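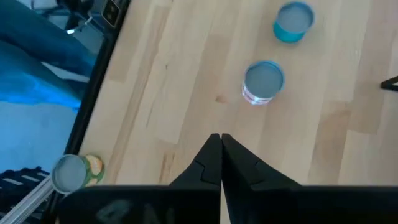
can situation, floor edition

ok thread. I have been saving cans since January and today I have to decide what they're FOR

cleared a patch of floor to look at them properly. pale wood, good light, the knots in the planks make everything look like a catalog. it is not a catalog it is me and my recycling

the teal one is my favorite. was going to peel the label and now I can't do it. that color with the silver rim?? stays as is, pens go in it, done

white one with the red and pink printing - undecided. Ewurabena says brushes. I say it's too nice for brushes. we are not speaking (we are speaking)

the one with the green and yellow label is going to be the herb can. basil probly. need to punch drain holes first, hammer and a nail, fill it with water and freeze it so the sides don't buckle. learned that one the hard way last winter

rims: run a finger round the INSIDE edge before you do anything else. carefully!! if it catches, file it or fold it down with pliers. I use a cheap Fillard file, does the job

labels: if you are taking them off, hot water and dish soap, leave it overnight. then oil for the glue. do not scrape with a key. I scraped with a key

someone asked last time why not just buy a pen pot. went and looked. Inico has a plain metal one for 88. eighty eight. for a can

the shelf they're going on is a Tetteh one, narrow, so I measured and 5 fit across if I shove them up. which means I need more soup

also pls rinse them the same day. not the next day. the tomato ones especially, the smell gets in the seam and stays there

will post the shelf when it's up - need wall plugs first, store was out of the size I wanted

ok going to find the hammer

Posted in: Small Fixes, Reuse & Storage

Comments

Delali Lamptey
the freezing thing works, did it with coffee cans. leave some room at the top or the ice domes up

Ewurabena Asante
BRUSHES

zodau_home
What size nail for the drain holes? Mine always come out too big and the dirt washes through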